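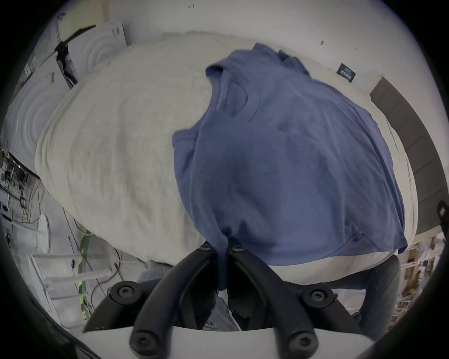 Back bedroom humidity log, continued
Mar 3, 2023

Logger downloaded before breakfast. The Humau unit had stopped recording again at some point in the night, so the trace has a hole in it and I have left the hole in. Joining the ends with a straight line would give a tidier graph and a wrong one. The Saber on the landing ran without a break. The two instruments still disagree, the Humau reading higher, and I have not worked out which of them to believe. I will do the salt test again when I find a jar with a lid that seals.

Outside air cold and still. Radiator in the back bedroom left at the same setting as in January, door closed, trickle vent open. Humidity rose slowly through the evening, levelled off, then fell after I opened the window on the first notch. The fall was quick. The climb back after closing it was also quick, and that is the part I care about. If the air were the only thing holding moisture, one good airing should last most of the day. Something in the room is giving it back.
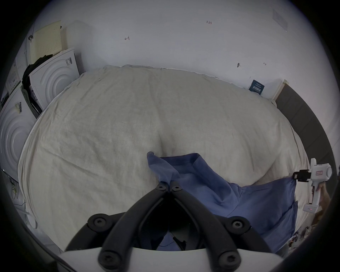
Candidates for the store are the plaster, the carpet, the mattress and everything made of cloth. The plaster I can do little about. It was skimmed over the old lime on the chimney side and painted with something that does not breathe, so it should be slow in both directions. The soft things are faster, and how fast depends on how they lie. The blue cotton shirt bunched up on the duvet, with its collar standing proud, is a fair case: the outer folds meet the room air directly and the inner ones have to wait their turn. Hung flat on a rail the same cloth would settle much sooner. I cannot put a number to the difference with the kit I have. The kitchen scales resolve to 2 grams, too coarse for one garment, though possibly adequate for a full load of bedding.

Fan next. The extractor in the bathroom is rated for a short straight duct and is fitted to a long one with a bend at each end. I held a sheet of tissue to the grille and it stayed put, but not with much conviction. Flow through the duct must be well under the figure on the label. I took the cover off, cleaned the blades with a stiff brush and put it back. The tissue now holds more firmly. The overrun timer is set to six minutes and I have turned it up to 13. The adjusting screw is very sensitive and that was as near as I could get it to what I wanted.

Pustareo sent the quote for core drilling the outside wall. It covers a hole of roughly 100 millimetres, sleeve and cowl included, making good on the inside not included. No mention of the fall on the sleeve. I have written back to ask which way it slopes.

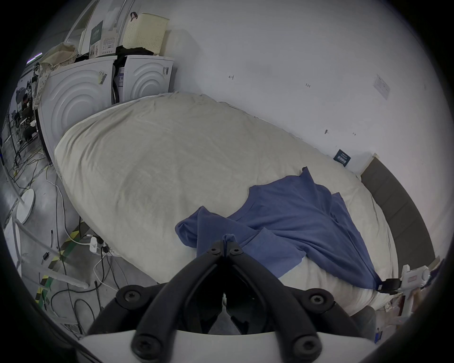 Dotau replied by email in the afternoon that the trickle vent should be left alone until the extractor duct has been shortened, as changing both together would leave me unable to tell which had done the work. Agreed. Vent stays open and gets a strip of tape across the slider so that it is not nudged.

Changed the batteries in the Humau in case the gaps are a supply fault. Contacts were slightly green at one end, cleaned with vinegar and dried. Logger moved to the shelf away from the outside wall and started again after supper. Window shut, door shut, radiator as before. Still need the jar.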